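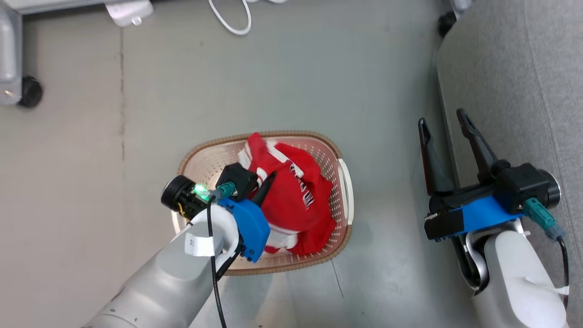 Section 4. Recording your first laundry demos

Okay, the arms are homed, the leader handles are plugged in, and Clarnetard (that's the recorder program, in case you skipped Section 2) shows all the camera feeds. Now we get to the fun part! I've recorded more of these than I'd like to admit, so what follows is the way I do it, bad habits removed.

The task is simple to say: pick a garment out of the basket, put it on the table, let go, come back to rest. One garment per demo. We call one complete run an episode, and the starter set for the Mbwambo policy is 51 episodes. You can do that in an afternoon if you don't fuss.

4.1 Before you press anything

1. Put the basket on the floor between the two arms, where both of them can get to it without stretching. I don't tape its position. A basket that wanders a little from one episode to the next is good for the training set.

2. Drop one garment in. Just drop it, please! Everybody's first instinct (mine too) is to lay it out nicely so it's easy to grab, and then you end up with a policy that only knows how to grab nicely laid out shirts. Jerseys, T-shirts, and pillowcases are all fine to start with. Leave anything with long drawstrings for later.

3. Look at each wrist feed and open and close the fingers once. You should see the tips move in the picture. If you're seeing the left fingers in the right window, swap the two names under Cameras and save. Do this now. I once did a whole morning with them swapped and had to throw it out.

4. Follow each wrist cable with your eyes from the connector down the arm. It needs slack at the elbow.

CAUTION: Keep your hands out of the basket while the arms are live. If you need to fix the garment, press the pause pedal first and wait for the status box to say HELD.

4.2 Recording an episode

5. Type the task line. Use the same words every time: "move the garment from the basket to the table". Clarnetard remembers it until you quit, but it does forget after a crash, so glance at it.

6. Press the record pedal. Wait for the beep, then count to 2 in your head before you move. Those still moments at the start help the trimming script find its place.

7. Bring one arm down into the basket. Slow is fine, jerky is not. Let the fingers touch the cloth, push in a little, and close. The other arm can stay open and out of the way, or come in to help if the garment is bunched up. Mix it up between episodes, but pick one before you start and stick with it to the end of the run.

8. Lift until the whole garment clears the rim, carry it over the table, lower it, open the fingers.

9. Go back to rest, close both grippers, and press the pedal again.

NOTE: If you miss a grab, keep going and try again in the same episode. A missed grab followed by a good one is really useful data and I wish I had more of them. If you drop the thing on the floor, though, stop and mark the episode as failed (F key). Don't delete it, we sort those out later.
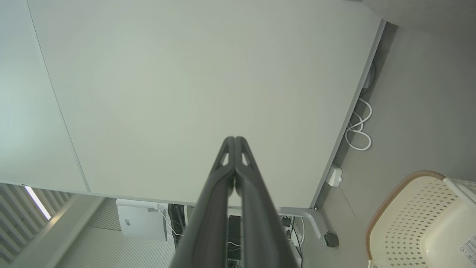

Do I have to close the gripper before every new episode?

Every episode should start from the same finger position, and closed is the one the starter set uses. If you begin some runs open and some closed, the policy tends to dither at the start. The check box called "Require closed start" will hold the recording until both grippers report closed, and I'd leave it on.

4.3 Between episodes

10. Pause, put the garment back in the basket, and give it a different crumple. Every few episodes, change the garment too.

11. Watch the last episode back at double speed. You're looking for frozen video and for a wrist view that goes dark when the arm reaches down. A dark view usually means exposure got locked while the arm was up high. Unlock it and lock it again with the gripper inside the basket.

12. Take a break when your lifts start getting sloppy. Mine go around the halfway mark.

4.4 Saving and uploading

When you've got your episodes, choose Export and pick the Zomo format. The folder name should have the garment type and the station name in it, nothing else. Failed runs get exported too, in their own subfolder, so leave that where it is.

My last jersey set came to 63 recordings before I had 51 keepers, so don't feel bad if yours looks similar. Upload from the station itself and not over Wi-Fi on your laptop (it will time out, I promise).

If the export stops with "clock mismatch", one of the wrist cameras has drifted from the others. Unplug that camera at the hub, plug it back in, and run Sync Check from the Hindulen control panel. Episodes you already recorded can usually be rescued with the Realign button, but do check a couple by eye before you trust it.

Section 5 covers two-handed folding. Keep the same camera names for that one.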